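Keeping One Sink Working: Small Dishes, Long Utensils and the Spray Hose
Speaker notes, Policarpio kitchen workshop, Monday afternoon session

Opening

Wait for the door to close. Say the title, say we will finish by 4.

I run the shared kitchen at Nerkar. It has one sink and no dishwasher. People eat at different times and most of the washing up is small: a bowl, a cup, whatever they ate or stirred with. The talk is about that kind of washing. If you came for roasting pans and stock pots, the Dresura session next door covers those and you won't offend me by switching.

Ask for hands: who has a single basin at work? Who has two? If most have two, shorten the section on drying.

What goes into the sink

The mix matters more than the amount. A stack of dinner plates is easy. You start at the top and work down. A mixed load of small things takes longer per piece, and every piece has a different way of getting lost or broken.

Say what I mean by small things: bowls you can hold in one hand, cups, chopsticks, spatulas, skewers, thin brush handles. Round pieces roll. Thin pieces slide toward the lowest point of the basin and stay there.

The lowest point is the drain. People forget this when they set things down. A handle that ends up in the drain opening holds food scraps in place, and the next person has to move it before they can do anything else.

The drain

Lift-out strainers are worth having if your sink takes them. Empty them before you wash and again when you finish. At our place the rule is on a card by the faucet, and the card gets replaced every March when the ink has faded.

Don't push scraps through with a utensil. We paid $400 for a plumber at Meltover, our old building, and what he pulled out of the pipe was mostly rice and half a chopstick. (Pause here. Somebody usually has a worse one. Take one story from the floor, no more.)

Pictures

Leave each one up long enough for the back row. Ask them to look at where things have come to rest in the sink before you say anything. Then go on to the hose.

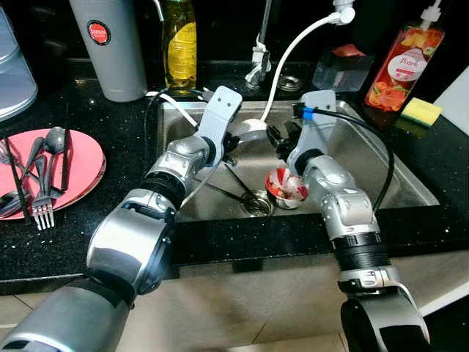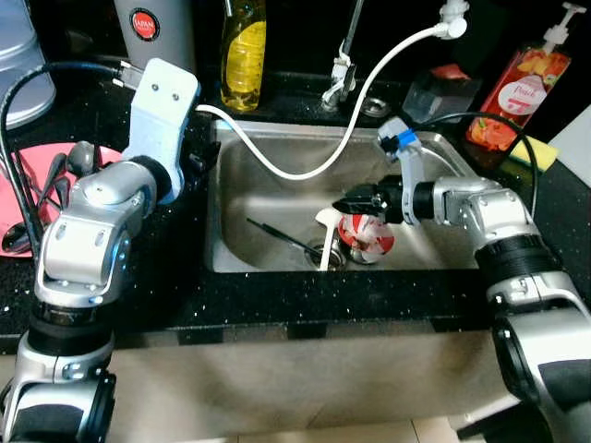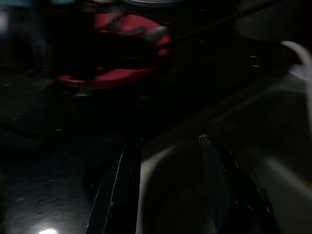
First and second: the sink, with the white hose and a red-and-white patterned piece near the drain. Third: something red, close up on a dark surface.

Go back to the first one for the bowl. It is tipped on its side a little, with the rim up. A bowl sitting like that will catch the spray and throw it back at your shirt. Turn it to face the wall of the sink, or hold it.

Stay on the first one for the two long utensils. Tips toward the drain. This is the position to talk about. Pick up long utensils first, before any water goes on, and lay them on the counter side or stand them in a jar.

Second one: the white utensil is nearly upright with its handle down in the drain. Same advice. Ask what they would take out first. I would take that one.

The hose

A spray hose saves steps. You bring the water to the dish and the other hand stays free. It also gets in the way more than any other part of the sink.

Things to say:

The head needs a place to go. If it is left on the basin floor it sits in whatever is down there, and then you are rinsing clean dishes with it. Hang it up. A hook inside the cabinet door does not count, people won't open the door.

Let the slack fall behind the faucet or to one side. A loop across the middle of the basin will knock over anything light.

Check the connection by hand once a week. A slow drip at the fitting shows up in the cabinet below long before you notice it at the top.

Hoses wear out. Budget for it. Our whole sink line for the year, with hoses, strainers, sponges and soap, comes to up to $1,000, and the hoses are the part I would not cut.

Dark counters

Short section, cut if running late.

Speckled granite hides crumbs and hides water. It looks clean when it isn't. Wipe it with a light-colored cloth and look at the cloth. Put a towel down before you set wet cups on it. Red and white dishes are easy to find on a dark surface at the end of the day, and black utensils are not. We lost a fair number of black chopsticks before we switched to pale ones.

Order of work

Read this slowly, people write it down.

Long and thin things out first. Then empty the strainer. Cups and glasses next while the water is clean. Bowls after that, then anything greasy. Rinse the basin, hang up the hose, wipe the counter.

If there is only time for 2 of those, empty the strainer and hang up the hose. The next person can manage the rest.

Drying

A rack needs to be on the side of your weaker hand. Right-handed people wash with the right and put down with the left. In a shared kitchen, pick the side with more counter and leave it there. Moving it around is what causes chips.

Cups upside down, bowls at an angle so air gets under the rim. Chopsticks and skewers in a jar with holes in the bottom, blunt end down for chopsticks - skewers go point down.

Questions

Usual ones: wooden utensils (dry them the same day, don't soak), hard water on chrome (vinegar on a cloth, rinse after), and whether to label dishes. I don't label ours.

Handouts are on the chair by the exit. Leave the room by 4, the next group sets up straight away.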